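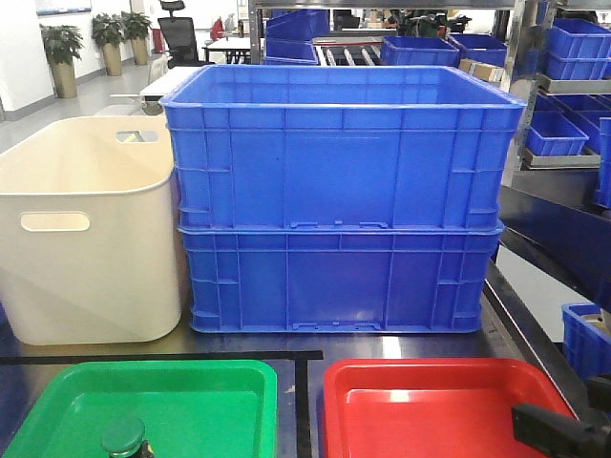
Surnesia, Jul 20, 2025. Kiiskinen, the housewares maker, opens today its take-back program for used plastic storage boxes, under the name Goltix. From now on, every household in Surnesia can bring old boxes, crates and trays to a collection point and receive a credit for the next purchase. The program accepts goods of any maker and any color. Stacking crates with ribbed walls, like the blue ones, are welcome, and so are white bins with oval handles and shallow trays in green or red. Lids are accepted also, with or without the box to which they belong.

## Why storage boxes

Most homes own more boxes than they use. When a family moves to another apartment, or when children leave the home, the boxes stay in the cellar for many years. In a survey which the company made last winter among its customers, 1,049 people answered, and 581 of them said that they keep at least one plastic box they do not need anymore. Many wrote that they did not know where it is allowed to bring such a thing. The curbside collection in Surnesia is made for bottles and packaging, and big rigid pieces are often left beside the bin.

"We received letters about this already for a long time," says Faustine Gilbert, head of customer service at Kiiskinen. "People told us that the box is still good, only they have no place for it. They did not want to throw it away. I have the same problem at my own home, so I understood them very well."

## How it works

Boxes must be empty and wiped clean. Labels and tape can remain. At the collection point, an employee looks at each piece and decides on one of two ways. If the box is whole, it is washed and offered again in the second-hand corner of the Kiiskinen stores. If it is cracked or has a broken handle, it goes to Zultimum, a plastics processor in the north of Surnesia, where it is sorted by type of plastic and ground into flakes. Kiiskinen will use these flakes for plant pots and for the feet of its shelves.

The customer receives a paper voucher on the spot. It is valid for 30 days and can be used for all products except gift cards. One household can return up to 15 pieces in one visit. Schools, offices and shops which have larger quantities are asked to write to the program first, so that a pickup can be arranged.

Not accepted are boxes which contained paint, oil or garden chemicals, also when they were cleaned afterward. Foam boxes and inflatable articles cannot be processed and must go to the municipal yard.

## Where to go

The collection points are in all Kiiskinen stores, next to the customer desk, and are open during the normal store hours. It is not necessary to register or to show a receipt. Customers who cannot carry their boxes may give them to the driver when new furniture is delivered, if they mention it when they place the order.

Kiiskinen will publish the first results of Goltix in October, including how much material was sold again and how much was sent to grinding. After this the company will decide if garden furniture made of plastic can be added.

"Some customers asked already for chairs," says Gilbert. "For the moment I must say no to them, but please keep the chairs a little longer."

## About Kiiskinen

Kiiskinen produces and sells storage, shelving and kitchen articles for private homes. The company is family-owned and has its head office and its main warehouse in Surnesia.

## Contact for the press

Faustine Gilbert, Customer Service, Kiiskinen. Interviews are possible in English and French by arrangement.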